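# Buying your first tabletop arm: questions we receive 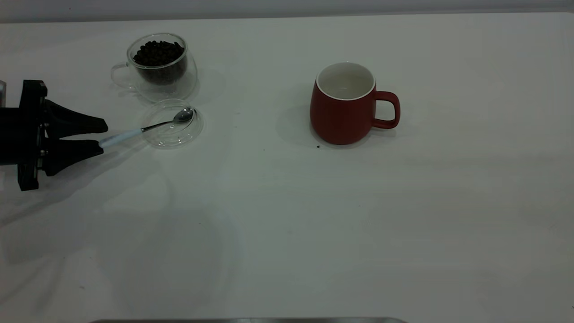

*Gripper with a spoon over a glass saucer, next to the coffee beans and the red mug.*

Last changed 11/25/18 by Bonifacio Olmedo, Vevthorpe workshop

**How much money must I plan for one arm?**
For the Sisto arm with two fingers, please plan 3,000 pounds. The table is not included, and neither is the delivery.

**Are spare finger pads in the price?**
One pair is. A second pair costs 32 pounds and we advise to order it together with the arm, as a later small order pays the full postage.

**Can the gripper hold thin things, such as a spoon?**
Yes, a spoon handle can be held between the fingers. If your work has very thin or very smooth handles, send us two or three of them before you order – we will try them and write back to you.

**Should I buy special cups and cutlery for the tests?**
No. Ordinary kitchen things are good enough. Put 300 pounds in the budget for the whole first year, and a bit more if you use much glass.

**How long is the delivery?**
17 working days from the day we have your signed order. Orders for September should reach us before the summer holidays, when Postma, our carrier, drives less often.

**Can I rent first and buy later?**
Yes, through Breltora. The rent of the first two months is taken off the price if you keep the same arm.

**Which table do I need?**
A flat and heavy one. We like a plain white top, but the colour is your choice. Measure your door also – one customer had to send a table back.

**Who pays for the yearly check?**
The first one is ours. After this you get a written offer each year, and you may refuse it.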